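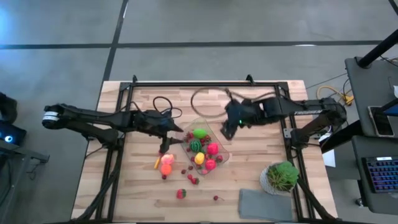 Toy fruit on a butcher-block table, with part of the set in a clear plastic tray.

Toy fruit

Toy fruit is imitation fruit made for play, for teaching and for display. It is sold singly, in mixed bags and in boxed sets, often with a tray, crate or basket. Plastic is the most common material at present, followed by wood, felt and foam. Toy fruit is usually grouped with play food, a wider class that takes in toy bread, vegetables, eggs and prepared dishes, although shops and catalogs do not apply the terms in any consistent way.

The category is old and poorly documented. Much of what is written about it comes from sellers, and claims about its value to children should be read with that in mind.

Terms

"Toy fruit," "play fruit" and "pretend fruit" are used interchangeably. "Artificial fruit" normally means pieces made for bowls and shop windows, which tend to be heavier and closer to life size. Collectors sometimes insist on a firm line between the two. The line is hard to defend, as the same molds have been used for both and many pieces carry no maker's mark. Edmund Mazurek, whose price guide is still passed around among dealers, sorted pieces by weight alone and placed several well-known nursery sets on the wrong side of his own boundary.

Common kinds

Most mixed sets rely on fruits that can be told apart by color and outline: lemon, orange, strawberry, peach, cherry, lime and watermelon. Apples, bananas and grapes are also frequent. Pears turn up less often than their place in picture books would suggest. Cut pieces, such as slices and wedges, are included in some sets alongside the whole fruit.

Identification is less certain than packaging implies. A plain red or pink sphere may be offered as an apple in one set and a plum in another. Limes are often indistinguishable from unripe lemons, and small red balls without stems serve as cherries, berries or currants depending on the box they came in. Once the box is gone, the name is largely a matter of opinion.

Scale

Few sets keep to a single scale. Watermelons are the usual casualty and may be made no larger than a lemon so that they fit the same tray. Cherries and strawberries, on the other hand, are sometimes enlarged to make them easier to hold. Makers describe this as sizing for small hands. Darius Jitaru has argued that the size of the box is a better explanation, and nothing published by the makers contradicts him.

Manufacture

Hollow plastic fruit is generally made by blow molding, and smaller solid pieces by injection molding. Color is either mixed into the plastic or painted on. Painted details, including the seeds of strawberries and the stripes of watermelons, are the first to wear away. Stems and leaves may be molded with the fruit or fitted afterward, and separate ones are easily lost.

The firm of Gemura issued a catalog each November that listed 460 kinds of play food. Bianca Anghel's study of the catalogs found that many entries were the same piece in a different color, or the same piece with and without a leaf. Its rival Tollik advertised a range of 600, a figure for which no list has been found. A box of Tollik fruit was sold as containing 30 pieces, with each half of a divided fruit treated as a separate piece.

Use in play and teaching

In homes, toy fruit is used mainly for pretend shopping and cooking. In classrooms it is used for naming colors, sorting and counting. Trays and bowls are helpful for sorting because they give the child a place to put things, though any shallow box will do the same work.

Stronger claims are common. Sellers have credited toy fruit with improving memory, speech, patience and eating habits. The last of these is repeated especially often. Sânziana Matei, reviewing material supplied with the Skaltano teaching sets, noted that the booklet promised a greater liking for fresh fruit and gave no source for the promise. A later printing kept the sentence and dropped the heading "Research."

Safety

Small pieces are a choking hazard for young children. Cherries, berries and detached stems deserve particular attention, and a set labeled for older children may still contain pieces of very different sizes. Realistic pieces may also be bitten. Age labels differ between countries and are not always carried over when sets are broken up and resold.

Collecting

Complete older sets are scarce, mainly owing to the loss of small pieces. The Pîrvu collection is said to hold 4,000 items. Lucian Cârstea, who worked on its inventory, excluded duplicates and loose leaves and did not publish a total. Replacement fruit is widely used to fill gaps, and sets described by dealers as original should be compared for color, seam lines and wear before the description is accepted.

See also

Artificial fruit
Play food
Sorting toys
Toy kitchen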